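Clitham Residents' Association - Minutes of the General Meeting
June 2021 | Taken by Wumpini Yakubu
14 shares | 3 comments

Roswitha Kohlhase in the chair. The April minutes were accepted with one change: "agreed" under parking should read "discussed". Nothing was agreed.

1. Creek path resurfacing
The Sanbridge bid came in at $700 for the stretch behind the mailboxes. Roswitha asked what "light repair" means, as the bid does not say. The same words were on the last bid, and the puddle is still there. Wumpini will ask for a depth and a material in writing. No money to be paid until then.

2. Summer street fair
Mr. Tarawneh presented his plan. He expects 300 visitors. Asked where the figure came from, he said it was last time's number. Several members remembered a much thinner crowd, most of them in line for the restroom. The plan goes ahead with 12 stalls, and the tent order is on hold until deposits are in - promises by phone do not count. 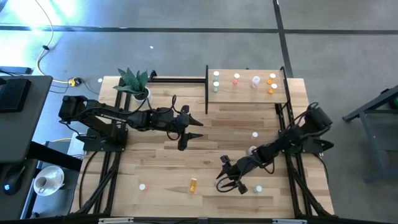 Wood-topped table on a gray floor marked with black lines.

3. Noise from Brutivov Hauling
The company has written again to say its trucks no longer start before 6. Members on the east side do not believe it. Two offered to keep a log. The chair said the last log ran four days and then stopped, and asked that this one be kept up or not started.

4. Newsletter
A proposal to go fully online was put off. The claim that "everyone reads it on their phone" was questioned by three people who do not. Wumpini to find out what printing costs now.

5. Any other business
Request for a second dog waste bin. The chair doubted it would be used more than the first. Left open.

Next meeting to be announced by email.

Questions or corrections: write to the secretary, Clitham Residents' Association
© Clitham Residents' Association | Back to top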